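Plindau职校学生机械臂社团备战四月分拣赛 “先把碗放稳”

本报Plindau讯 离区里的桌面分拣赛只剩几周,Plindau职业学校机械臂社团的活动室晚上九点还亮着灯。门没关,走廊里听得见电机的声音,一下一下,停一会儿,又来。

社团今年报的是“餐桌整理”组。规则不长,两页纸:桌上有餐具,有杂物,机械臂要自己看、自己抓,该进格子的进格子,该留在桌面的留在桌面,不许碰翻,不许掉地。每轮限时273秒。超一秒也算超。

带队的是二年级学生Leidy Llanos。她去年在场边看过一次比赛,回来就写了申请,理由一栏只填了五个字:我们也能做。学校批了,给了一间原来放投影仪的屋子,还有一笔691欧元的材料费。

“钱到手第二个星期就花掉一大半。”她说。型材、导轨、格子、夹爪的备用指头,剩下的买了咖啡。咖啡没走账,她特意补充。

指导老师是教电气的Deepika Ramasamy。她不太进屋,一般站在门口。问她为什么,她说进去了就忍不住动手。“我动手,他们就不动手了。”

社团把自己的项目叫Zesiretti。名字怎么来的,几个人说法不一样。Lino Sartori说是他瞎编的,Leidy说是她编的,写在白板上的那个版本还少一个t,到现在没人改。

程序主要是Lino在写。他不爱说话,问三句答一句,但一说到标定就停不下来。夹爪上的相机和夹爪本身差着一段距离,这段距离算错一点,指头就会落在碗沿外面。上学期他们用的是一个现成的算法,跑得通,但换个碗就不行。后来Lino改成先找碗口的圆,再找高度,最后才下爪。

“碗比杯子难。”他说。杯子可以从两边夹,碗口太宽,夹爪张到最大也包不住,只能夹一侧的边。夹浅了滑,夹深了翻。社团的练习记录里,光是抓碗这一项就写到了第3147次。前面两千多次是上学期的,旧夹爪,数据现在基本用不上,Lino没舍得删。

记录本是纸的。负责记录的一年级学生Lærke Hviid坚持用纸,她说电脑里那份表格大家都乱填,“成功”两个字后面什么都不写,回头查的时候根本不知道是怎么成功的。纸本上她要求写三样:碗在哪儿、从哪个方向下去、放下的时候有没有响声。响声那一栏用的是圈和叉。

圈越来越多了。上个月叉还占一半。

比赛用的桌面图案赛前不公布,这是今年新加的规定。往年都是纯白桌板,视觉程序好写,今年主办方说要“接近家庭环境”。消息一出,好几支队在群里叫苦。Plindau这边的办法很土:去买桌布。格子的、条纹的、带叶子带花的,每种铺一个星期,铺到程序不再认错为止。

条纹的最好过,三天。叶子的最难。Lino说深色的叶子边缘和小物件的边缘在程序看来差不多,有一阵子机械臂老是去抓印在布上的花,抓空了还很认真地把“花”送进格子,松爪,回位。Lærke把这一类单独记了一页,标题就叫“花”。

解决办法试过几种。调亮度,没用。换镜头,没钱。最后是加了一个高度判断,贴着桌面、没有厚度的东西一概不理。加完以后薄的东西又抓不到了,硬币、纸片全部漏掉。好在规则里没有硬币。纸片有没有,两页纸写得含糊,Leidy发邮件问了主办方,还没回。

来帮忙的还有本地一家小公司Grímsdóttir,做包装线维护的,离学校两条街。公司的技术员Skarphéðinn Hjaltested每隔一周下班后过来坐一个小时,不收钱。他给的第一条意见是把速度降下来。当时社团跑一轮只要两分钟出头,都很得意,他看完说,太快了,你们不知道它哪一步是错的。

于是降到六成。慢下来以后问题一个一个露出来:手腕转角有一点回差,格子的搭扣没压紧,走线在某个角度会绷住。修了两个多星期,再把速度一点点加回去。现在一轮稳定在四分钟以内,离限时还有余量,Leidy不打算再快了。

“去年第一名也不是最快的。”她说,“是没掉东西的。”

评分满分100分,掉一件扣八分,碰翻扣五分,放错格子扣三分。他们自己按这个标准在活动室里打过分,由Deepika当裁判。最高一次是89,最低一次不让写。Skarphéðinn也当过一次裁判,扣得比老师还狠,有一件东西压在两格中间的接缝上,他按放错算,三分。Lino不服,翻规则,规则里没写压线怎么办。这一条后来也进了给主办方的邮件。

记者在的那个晚上练的是带碗的一组。几个人先把桌面摆好,退开,Leidy按启动,大家就都不说话了。机械臂动起来声音不大,倒是旁边电脑的风扇响得厉害。第一轮中途停了,Lino看了眼屏幕,说是光线,把窗边那盏灯关掉,重来。第二轮走完,Lærke画了一个圈。第三轮,圈。第四轮她想了一会儿,画了个叉,理由是放下的时候“有一声”。Leidy说没有,Lino说有。叉留着了。

四轮练完,九点四十。有人问要不要换一块布再试,Leidy说今天不换。桌布是Lærke从家附近的店里挑的,她嫌社团之前买的那几块太好认,专门找了枝条细、花又小的。她说店员问她桌子多大,她报了个数,店员说那是小孩的桌子吧。
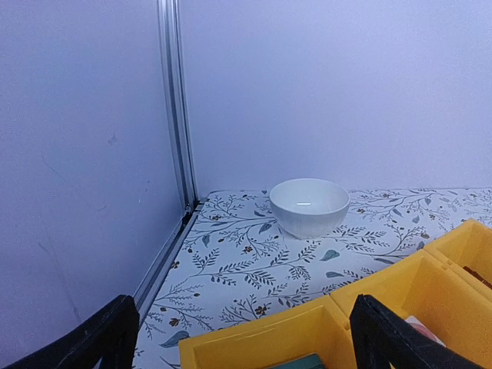
赛程和后续安排

比赛在邻镇Serkine的体育馆举行,上午九点检录,每队两轮,取高分。桌布图案当天早上抽签决定,各队有二十分钟适应时间,这段时间可以改参数,不可以换硬件。

社团去四个人带一台机械臂,坐Deepika的车。装不下的东西走Grímsdóttir的货车,Skarphéðinn开。备用夹爪指头带两副,纸本带一本,Lærke自己拿。

学校方面说,无论名次如何,活动室下学年继续给社团用。材料费要重新申请,数额没定。一年级现在有五个学生在排队想进社团,Leidy的要求是先来看三个晚上,看完还想来的再谈。到目前来看满三晚的有两个。

主办方的回信在发稿前到了。纸片:没有。压线:由当场裁判决定。Lino看完把信转给了Skarphéðinn,没写别的话。

想到现场看的家长和同学可以直接去,体育馆侧门进,不用票。停车位少,建议坐公交。社团平时的练习也开放,晚上七点以后,敲门就行,正在跑的时候请等他们跑完在敲。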